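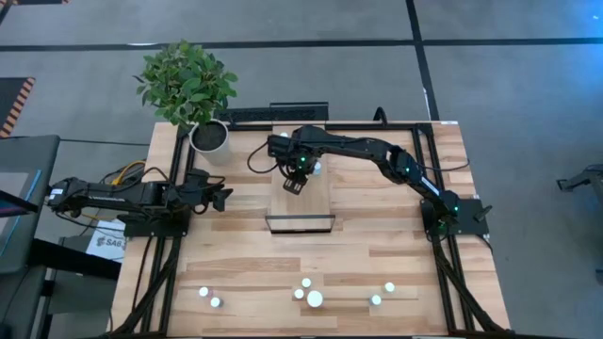 Wilma Gillies took over the Tendo guest house in March, with the dining room shut and half the bedrooms under dust sheets. The place now has eight rooms open and serves dinner every night except in the quietest weeks of winter.

"I'd stayed there as a child," she says. "My aunt had the back bedroom and I had a camp bed by the window. When I went to view it as a buyer the wallpaper was the same."

The house stands at the top of the harbour road in Erport, a steep walk from the ferry. It was built for a grain merchant and turned into lodgings after his family moved inland. Gillies kept the name from the last owners, who had it painted over the door and on all the crockery.

Most of the early money went on the roof and the boiler. Guests notice neither, she says, but they did notice the beds, which she replaced before opening. The old ones went to a hostel along the coast.

Her cook is Kwesi Arthur, who came from a larger hotel in Hurnex. He had been running a kitchen that served three sittings a night and wanted something smaller.

"I write the menu after the boats are in," he says. "If there's no fish worth having, we do lamb or a vegetable pie. People have been fine about it. I was more worried than they were."

Breakfast is at one long table. Gillies expected complaints and bought some small tables in case, and they are still stacked in the shed. "Couples on a quiet weekend sometimes ask for a tray upstairs, and we do that. The rest sit down and pass the marmalade."

She is less cheerful about bookings. A large share come through websites that take a commission, and she would like more people to ring. Returning guests who book by telephone get a lower rate, and she answers most of the calls herself.

The next job is the coach house across the yard. She has permission to turn it into two family rooms with their own kitchens, though the builder cannot start until the drains have been moved. She wants all the work on the property finished by 2030.

"My brother thinks I'm mad to put a date on it," she says. "But I need one, or I'd be painting skirting boards for ever."

Arthur would like a herb bed outside the kitchen door before any of that. Gillies says he can have it once the skip has gone.

Recent articles
Walking the coast path from Erport to Hurnex
Conceição Prata on running a seaside café through winter
Baidoo tearoom to open in the evenings
Uwe Teuber: why we stopped doing buffets
Small hotels that welcome dogs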